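4. Filing a Complaint About Press Coverage

This section covers Provisow's complaint builder, the part of the program most people open while still angry. It is for campaign offices, ministries and party press desks that believe a newspaper or broadcaster has treated one of their people unfairly. If you only want to log coverage, stay in Section 3, where the stakes are lower.

Before you start

You will need the article or transcript, the date it ran, and an account with filing rights. Interns do not have filing rights by default. Please leave it that way.

4.1 Opening a case

1. From the main menu, choose Cases, then New.

2. Enter the name of the official as it appeared in print. If the paper misspelled it, enter the misspelling here and the correct form under Also Known As. A misspelling alone is not grounds for a complaint, though many have tried.

3. Paste the full text into the Source box. The limit is 2856 words. Longer pieces must be split into parts, and each part gets its own case number.

4. Mark each passage you dispute and tag it Fact, Quotation or Opinion.

Note: Opinion passages turn gray and cannot be filed. "Dull," "evasive" and "a former historian who should have stayed one" are all opinions. Clicking the gray text repeatedly does not change its color.
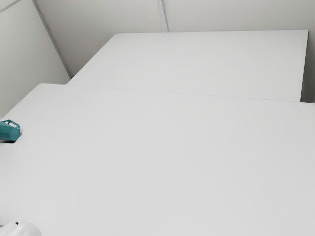
5. For every passage tagged Fact, attach at least one document that contradicts it. Speeches by the same official are accepted, but Provisow will label them Self-Sourced, and the label prints.

6. Press Check. Titora, the built-in archive search, looks for earlier statements by your official on the same subject and lists them in the right-hand column.

Caution: Read the right-hand column before going further. The editor you are complaining to can find these statements too, and probably has.

4.2 Writing the letter

1. Choose a template. Okafor is short and polite. Clatimness is long and cites press law. Start with Okafor.

2. Fill in the remedy you want: correction, right of reply or apology. Choose one. A reply may run to 600 words; the counter turns red at 601.

3. Run the Tone check. It flags "witch hunt," "so-called journalist" and any sentence with more than one exclamation point. You may override a flag, in which case your name is recorded beside it.

4. Save as Draft. The Send button stays locked for 10 hours. There is no setting for this, and support cannot unlock it, even for a minister, even on a Tuesday before a vote.

4.3 If something goes wrong

Error 2322 means the outlet has already printed the correction you are asking for. Look on the inside pages.

If a case vanishes from your list, a supervisor has withdrawn it. Withdrawn cases are kept under Archive with the supervisor's reason. Questions about filing rights go to Ladi Wike at the help desk, who will ask whether you have read the right-hand column.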